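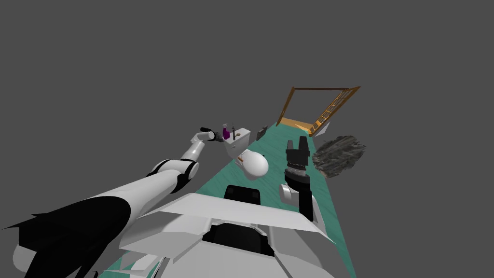
Render: Flurnico

January 2025

Right, quick one, the kettle's on and I've got a coat of paint drying that I'm not allowed to walk on for six hours. So I'm stuck in the back bedroom with the laptop and may as well write about hallways.

I've been thinking about hallways a lot. Too much. We moved to Sedmont in September and the flat has one long thin corridor with every room hanging off it, front door at one end, bathroom at the other. The agent called it "a generous entrance". It is 13 paces. It is also narrow enough that two people and a shopping bag is a negotiation.

For the first few weeks we did nothing with it. Boxes down one side, bikes down the other, sideways shuffle in the middle. You stop seeing it. Then my sister came to stay and said it felt like queueing for something, and after that I couldn't un-feel it.

So. What I've done, in no order.

Lighting first. There was a single bulb bang in the middle, which made both ends look like somewhere you'd be told off. I've put two wall lights in, low wattage, warm, and left the ceiling one for when I've dropped something. Electrician was in and out before lunch. He charged 225 and I'd have paid it twice. Should have done that the week we moved in, before buying a single rug.

Oh, the rugs. I bought a runner. Then I bought a different runner. The first one was too short and looked like a tongue. The second was lovely but slid about on the boards, and I went over on it carrying a casserole. Casserole was fine, I had a bruise the colour of a plum. It lives in the bedroom now. No more runners.

Which is how I got to painting the floor. I know. People have Views on painting floorboards. My mum rang specially. But these are not nice boards, they're patchy old things with a strip of something black down each side where there used to be carpet, and sanding was quoted at more than 700 for the hallway alone. Paint it is.

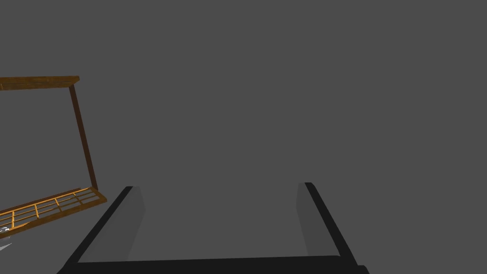
Wooden frame at the left, gripper in front, plain grey behind. Render: Flurnico

Choosing the colour took longer than every other bit put together. Deschamps on the high street will mix you anything if you bring something in to match, and I brought in, over several visits, a mug, a scarf, a page torn out of a seed catalogue and the lid off a tin of sardines. The lid won. It's a sort of deep bluey green. In the tin it looked like a swimming pool and I nearly lost my nerve in the shop.

On the floor its brilliant. Really. You come in out of the rain and there's this stripe of colour pulling you down to the far end. I've kept the walls a boring off-white so they don't argue with it. Skirting the same as the walls, doors the same as the walls. Everything shuts up and lets the floor talk.

Some notes for anyone doing the same:

Wash the boards first. Then wash them again. The second bucket was worse than the first.

Plan your escape. I started at the front door and worked towards the bathroom and then realised the kitchen was on the wrong side of me. Had crackers for tea.

Thin coats. I rushed the first one and there's a ridge by the airing cupboard that I'll be treading on until we move out.

Tell the other people in the house. In writing if need be. There is half a sock print outside the spare room and no one has owned up.

Still to sort – coats. I don't know where coats go in a corridor this thin. Hooks stick out, and then the coats stick out from the hooks, and you're back to shuffling. I had a look round Ama, the secondhand place behind the station, and they had a tall narrow cupboard that might do it, except the doors open outwards and would block the way to the loo. Which with guests is not ideal. Might take the doors off and hang a curtain. Might put the coats in the bedroom and be done with it.

Bikes are the other thing. They've been in the kitchen since the painting started and I have a chain mark on a tea towel, a cushion and somehow the butter dish. There's a shed out the back that we share with downstairs, but the lock's gone stiff and I keep forgetting to buy the spray stuff. Writing it here so I remember. Spray stuff.

And a mirror? Everyone says put a mirror in a narrow hall. I'm not sure I want to meet myself every time I go to brush my teeth. Would take opinions on this. Also on whether you can leave a long wall completely bare or if that just looks like you've run out of money (we have).

Anyway the kettle boiled ages ago and I've just worked out that the kitchen is on the other side of the paint. Again. More when it's dry, and I'll tell you about teh airing cupboard door, which no longer shuts.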